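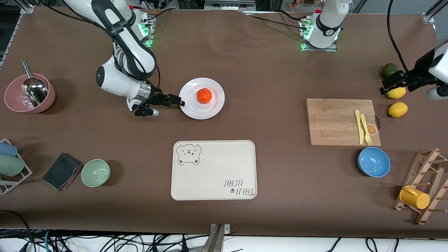
Figure 3. Kitchen sorting task, fixed view of the workspace.
4 min read

4.2 Effect of clutter on grasp choice

The Kusach policy was trained on 30 demonstrations per object and tested on the Jumen two-arm setup with no change to its weights. Each trial gave one spoken goal and allowed 2 attempts. Clutter was kept high on purpose, and objects outside the goal stayed on the table during every trial. In Figure 3 the right gripper is at the left rim of the plate, with the single mandarin near the plate's center, while the lemons and the avocado lie near the left gripper. The Frei baseline chose the wrong arm in 8 trials with this type of layout; Kusach did so in 2. Most remaining errors came from late gripper closing, which we treat in Section 4.3.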